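How to Pack Wine Bottles for a Ground Shipment

Written by Uriel Zepeda for the Zellico customer help pages

Use this procedure for one to six full bottles sent from the Pedley counter. Check first that the destination accepts wine. The list at the counter is sorted by state.

What you need: an outer box, a molded pulp tray set, packing tape two inches wide, and an adult signature label.

1. Weigh the bottles. A full 750 ml bottle usually comes in between two and a half and three and a half pounds. Sparkling wine is heavier and needs the deep tray.

2. Fold the bottom flaps and tape the center seam twice. Run each strip three inches up the side.

3. Set the lower tray in the box with the neck slots facing the same way. Lay the bottles in, alternating neck and base. Bottles sealed with cork can travel on their side.

4. Fit the upper tray. If the lid bows, the trays are the wrong depth. Do not force them.

5. Close the box and shake it gently. If anything knocks, open it and add paper at the ends.

6. Tape the top seam and both edges. Put the signature label on the largest face, clear of the tape. 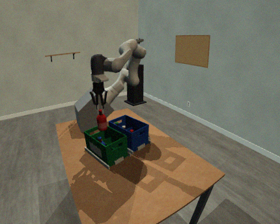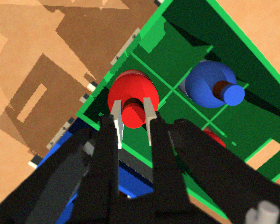
Drop-off closes at 4 p.m. In December, allow three extra days for Figueroa routes and hold shipments if the forecast is below 20 degrees. Claims for breakage go on Trivska form 643, with the packing slip attached. Keep the box and trays until the claim is settled.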